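Moved the last of the static pages over to the new build in November, and the shadows on the old demo pages looked wrong again. I had fixed this once before and kept no notes, so these are the notes.

The symptom is shadow acne: thin dark stripes across surfaces that should be evenly lit. A shadow map stores depth at a limited resolution. When a surface is tilted relative to the light, one texel covers a range of depths, and part of the surface ends up shadowing itself.

The usual fix is a constant bias added to the stored depth. Polberg, the small renderer I use, exposes this as a single number. Set it high enough to clear the stripes and the shadows detach from the objects casting them. Set it low and the stripes come back on anything steep. I tried 22 values in a script and none was acceptable for both the floor and the walls.

Slope-scaled bias works better. The offset grows with the angle between the surface normal and the light direction, so flat areas get almost none and steep areas get more. It needs a clamp, or it runs off toward infinity at grazing angles. My settings are a slope factor of 2 and a clamp at 50 times the constant term.

Two other things mattered more than I expected:

- Light frustum size. Mine was fitted to the whole world. Fitting it to the visible part cut the texel footprint by roughly 40 percent, and most of the acne went with it.
- Depth format. Buvisard, the exporter, had defaulted to 16 bits. Switching to 32 removed the remaining banding.
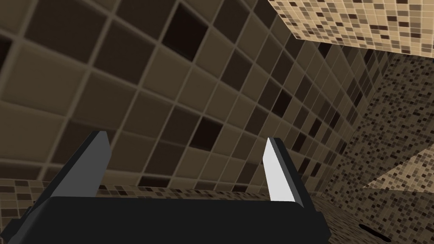 Filtering comes last. A wider filter kernel reads texels further from the center, and each of those has its own depth error, so the bias has to be tuned again whenever the kernel changes. I did it in the wrong order the first time - filter, then bias, then filter again - and lost an evening.

Still open: thin geometry leaks light at the base. Rendering back faces into the map helps with closed meshes and does nothing for single-sided ones.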